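4.2 Demonstration conditions

The open day at the Tuvley site was held in March and ran from 10 am to 4 pm. Visitors came through in 13 groups, each staying for one demonstration cycle of the Tronum arm. The task was the same as in Section 3: approach a front-loading washing machine, bring the gripper to the door, and work between the door and a basket standing next to the machine. The controller, gripper and wrist camera were left as they had been for the laboratory trials. Only the surroundings differed, and the purpose of this section is to report what that difference did to the approach phase.

Three conditions were not controlled. Daylight entered the space and changed over the six hours. Visitors stood behind a floor line but moved along it freely, and their reflections reached the door glass. Demonstrators also restarted the cycle on request, so that some groups saw more attempts than others. We treat the first two as sources of disturbance and correct for the third by weighting each group equally.

Over the day the arm made 222 approach attempts, compared with 912 in the laboratory set. The wrist camera recording was sampled at fixed intervals, giving 1,712 stills for annotation. Irena Jasińska annotated the full set, marking the visible part of the door rim and the position of each fingertip. A second annotator repeated a subset. Disagreements were confined mostly to stills in which a bright reflection crossed the window, and these were resolved by discussion.

The door glass is domed and clear, and the drum behind it is perforated steel. Both produce strong highlights at close range. With the fingers spread and the camera low, the lower part of the window tends to wash out towards white, while the dark rim keeps a usable edge along its upper left side. The estimator described in Section 2.3 weights all rim pixels alike and does not take advantage of this.
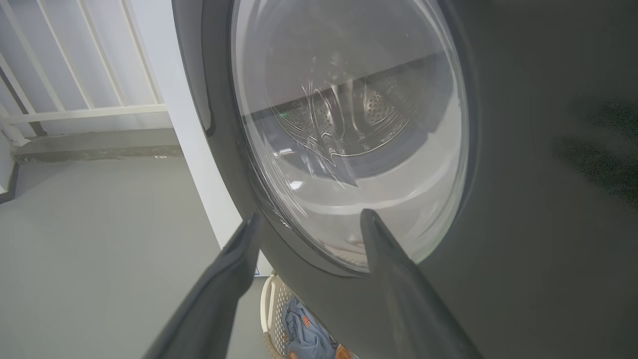 4.3 Observations during the approach phase

Errors in the approach phase fell into two types. In the first, the rim was located correctly but the distance to the glass was overestimated, and the fingers arrived late in the deceleration profile. In the second, a curved reflection was taken for part of the rim and the estimated centre of the door shifted sideways. The second type was rare in the laboratory set and more common at the open day, particularly in the afternoon when the light was lower and came in from the side.

The Vadton force limiter was active throughout. It stops the arm when the load at the fingertips passes a set threshold, and it does so without reference to the image. For this reason late arrivals did not need separate handling by the demonstrator, who had only to release the stop and return the arm to its start pose. We did not change the threshold between groups.

Close-range stills were treated as a separate class. At this distance a clear curved surface fills the upper part of the view, the surrounding dark grey housing gives little texture, and small features such as screw heads become the most stable points available for tracking. Point lights are a further difficulty. A cluster of green dots seen in the clear cover can look like a set of fixed points, but some lights may be seen directly and others by reflection, and the two move differently as the camera moves. The tracker has no means of telling them apart. Following the approach set out in the Wasilewska report, we masked all saturated green pixels before matching and kept the screw heads.
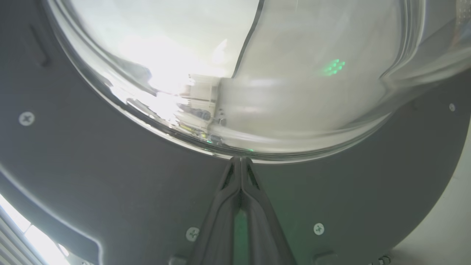
Figure 4. Close-range wrist camera view. The gripper tip meets the lower rim of the clear dome; screw heads are visible in the grey housing and green light dots in the dome.

Masking was applied after the event to the recorded stills and was not running on the arm during the demonstrations. The results in Section 5 should be read with this in mind. They show what the tracker would have reported from the same views, and they say nothing about how the arm would have moved in response. A live test would also need to account for the delay added by the masking step, which we have not measured on the onboard computer.

Visitor questions were noted by the demonstrators but not coded. Several groups asked why the arm slowed down so far from the door. The answer given was that the slow zone had been set for the laboratory, where the machine stood closer to the base, and had been carried over unchanged.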